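The Gap at Haverford 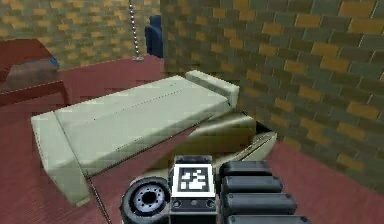
Wamunmont said the room was solved. They said it in August, in a release note, and by the time the note reached me the robot had already run 290 times through the same red-floored simulation and come out clean on the other side of the sofa. I was paid to sign the safety sheet, so I asked to see run 291.

"It'll be the same," the engineer told me. She didn't look up.

It was the same. The robot rolled up beside the sofa, stopped short of the brick wall, thought for a while, and picked its way past. The contact log said zero. I scrolled back through the older logs and they all said zero too, which bothered me. I have backed a shopping cart out of wider places and hit something.

"Turn the speed down," I said.

She sighed and set it to a crawl. We watched from above the wheel as it eased into the gap. About where the arm should have met the brick, the arm went into the brick. It slid in as if the wall were soup, came out again, and the log wrote another zero.

"That's a rendering thing," she said.

"Is it?"

She opened the wall's properties. The wall had a color, a texture and a name, Kilis_wall_04. It had no collision body. Somebody had brought it over from an old project, and the body had stayed behind. The robot had learned that brick was a place you could go.

I asked how many units had the new software. She said 16, all of them at Lodia, in apartments, with people's actual walls.

"They have bumpers," she said.

"Did the bumpers ever fire in here?"

She was quiet, and then she started typing the recall message - I'll give her that. Her manager came by and asked if we could call it an update. I said he could call it what he liked as long as the machines were switched off first.

The first call from Lodia came in before she hit send. A woman wanted to know who was going to pay for the plaster.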